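# ¿Dónde se consigue el doble salto en Zirnis? Llevo 3 noches en las Cisternas

**Soledad Arellano**

Buenas. Vengo a pedir ayuda con la dignidad que me queda, que tampoco es mucha.

Estoy jugando a Zirnis en portátil y me he quedado atascada en las Cisternas Bajas. Tengo el gancho, la linterna y el amuleto que según el texto «resuena con lo olvidado» y que de momento no ha resonado con nada. El mapa marca un 245 en la esquina de la sala grande, que supongo que será el número de sala, aunque en las demás no sale ninguno. Hay una cornisa a la derecha a la que no llego por un pelo. He saltado desde la estatua, desde el cangrejo (mientras el cangrejo vivía) y desde la plataforma que se hunde, y siempre acabo en el agua.

He leído por ahí que el doble salto lo da Fehr, el herrero, pero en mi partida Fehr solo me vende flechas y me cuenta lo de su hermano. Le he escuchado lo de su hermano seis veces. Ya le tengo cariño al hermano.

Lo que quiero saber:

- si el doble salto se consigue antes o después de las Cisternas
- si me he podido quedar encerrada, porque la puerta por la que entré se cerró y no veo palanca
- si merece la pena comprar la Brújula Rota, que cuesta 2000 esquirlas y tengo 664

No me importa que me destripéis la zona, pero del final no me contéis nada. Empecé en agosto, lo dejé por vergüenza y lo he retomado esta semana.

---

**Kanchan Agarwal**

En las Cisternas no hace falta el doble salto. Se consigue bastante después, en el Campanario, y no te lo da Fehr. Lo de Fehr viene de una guía de la versión antigua que sigue circulando y que ha hecho mucho daño.

Lo de la cornisa se resuelve con el gancho, aunque el juego se esfuerza en que no se te ocurra. El techo de la sala grande tiene un tramo con musgo y otro sin musgo. En el musgo el gancho resbala y hace un ruidito de burla. Tienes que apuntar al tramo limpio, que queda justo encima de la plataforma que se hunde:

1. Súbete a la plataforma y espera a que empiece a bajar.
2. Lanza el gancho en vertical, sin tocar la dirección.
3. Cuando estés colgada, balancéate dos veces y suelta en la segunda, un poco antes de lo que te pida el cuerpo.

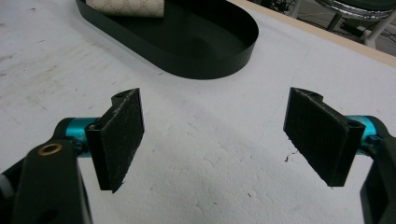
El paso tres falla mucho las primeras veces, porque la inercia del balanceo se calcula desde que el gancho se clava y no desde que pulsas el botón. Si vienes de otros metroidvanias vas a soltar tarde siempre. A mí me costó una tarde entera y un mando que ahora hace clic cuando no debe.

Encerrada no estás. La puerta se abre desde el otro lado, dando la vuelta por la cornisa, y de paso te queda el atajo hasta el punto de guardado. Es el único detalle amable que tuvo Kumilex en toda la zona - disfrútalo.

La Brújula Rota no la compres todavía. Señala secretos, pero solo los de salas que ya has visitado, y a estas alturas te va a señalar sobre todo jarrones. Guárdate las esquirlas para la capa del Campanario, que ahí sí las vas a echar de menos.

---

**Mamta Rathore**

yo pasé dejándome pegar por el murciélago. te pones en el borde de la estatua, saltas, te da y el retroceso te sube a la cornisa. pierdes media vida pero te ahorras el gancho. no sé si lo habrán parcheado

---

**Vandana Nautiyal**

Lo del murciélago sigue funcionando, lo probé ayer, aunque hay que llegar con la vida casi entera o el remedio sale peor que el agua.

Añado una cosa a lo de Kanchan: el 245 no es el número de sala. Es la profundidad, y solo aparece en las zonas con corriente. Si tiras la linterna al agua en ese punto (sí, tírala, vuelve sola) se ve un hueco en la pared con un fragmento de máscara. El amuleto que «resuena» sirve justo para eso: vibra el mando cuando estás cerca. En portátil la vibración viene desactivada de serie, está en Opciones, dentro de Accesibilidad, en el segundo menú. Que un objeto de la historia dependa de una casilla escondida me parece una decisión de diseño valiente, por llamarla de alguna manera.

En cuanto a la brújula, no estoy de acuerdo. Yo la compré pronto y me quitó unas cuantas vueltas por los Hornos. Eso sí, con 664 la discusión es bastante teórica.

---

**Soledad Arellano**

Conseguido con el gancho, después de un número de intentos que me reservo. La puerta, abierta. El fragmento también, y la vibración estaba desactivada, claro.

He vuelto a ver a Fehr para contárselo y me ha hablado de su hermano.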